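Gratitude programs: anyone get past the first month?
Forum: Habits and Mindset

ferncreek_58
My sister gave me a subscription to the Greko morning program for my birthday. You listen to a short song, then a talk, then write down what you're glad of before you look at your phone. It's 101 lessons. I'm on lesson 19 and so far I have been told to "choose joy" in pretty much every one of them. I don't hate it. I just can't tell if it's doing anything, or if I'm in a better mood because it's June and the sun is up at 6 a.m. Has anyone here finished it?

mudroom
Finished it last year. The songs get worse. The middle part on grudges was decent, and I did end up calling my brother, so I'll give it that. Would I pay for it again? No.

talavera_tom
I did all 101 and it changed how I start my day. You get out what you put in. If you sit there with your arms crossed waiting to be impressed, of course nothing happens.

ferncreek_58
I'm not sitting with my arms crossed, I'm sitting with a notebook and writing down "coffee" for the eleventh time.

oldgrayhen
"You get out what you put in" is what they say about every one of these. If it works, the program gets the credit. If it doesn't, you didn't believe hard enough. I went to a weekend thing in Bridport years back, paid $764 for it, and that was the answer to every question anyone asked. What would it look like if it DIDN'T work? If they can't tell you that, keep your wallet shut.

talavera_tom
A weekend seminar is a different animal. Greko costs less than lunch out.

oldgrayhen
Cheaper, same sales talk. Look at their front page. "Members report 70 percent more happy moments." More than what? Counted by who? I wrote to support and asked, and they sent me a coupon.

mudroom
lol the coupon. I got one too when I canceled.

prellham_nights
I work nights at the Prellham plant so "morning" is 4 p.m. for me. I tried it for a few weeks. The writing part helped a little, but I think any ten quiet minutes would have. I kept the ten minutes and dropped the program. Now I sit on the back step and don't write anything.

ferncreek_58
That's sort of what I was wondering. Is it the content, or is it just not looking at the phone?

oldgrayhen
Easy enough to test. Drop the audio for two weeks, keep the phone in the other room, and see if you miss it. Write down your mood before bed, one word, and don't read back until the two weeks are up.

talavera_tom
You can't measure everything, Hen. Some of us felt better and that was enough. I was in a rotten place when I started, and having a voice in the kitchen telling me the day could go well meant something.

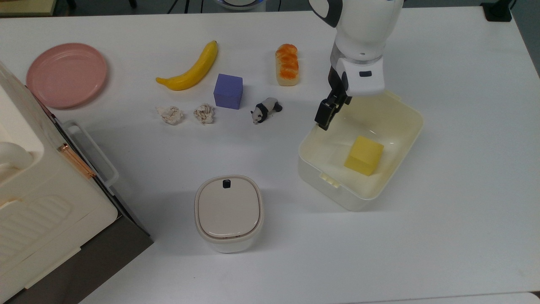
oldgrayhen
I believe that you felt better. I'm asking whether the same voice reading the weather would have done it. People who are in a rotten place tend to start things right when they're at the bottom, and from there most roads go up a bit. Then the program takes a bow. I'd say the same about vitamins.

talavera_tom
And I'd say you've never stuck with one long enough to know.

oldgrayhen
Two full days in Bridport, on a folding chair. I know plenty.

mudroom
Fern, one practical thing, check your renewal date. It's under Account, then Plan, then a tiny gray link. Mine renewed a week before I thought it would and they wouldn't budge.

ferncreek_58
Just looked, mine's a gift so it says it ends by itself. I'll believe that when I see it. I'm going to try Hen's two weeks with no audio. Tom, I'll do the rest of the lessons after that so you can't say I quit. My guess is the phone is most of it.

talavera_tom
Fair. Lesson 58 is the one I'd hear before you decide, for what it's worth.

prellham_nights
Post your words when you're done. I'm curious how many say "tired."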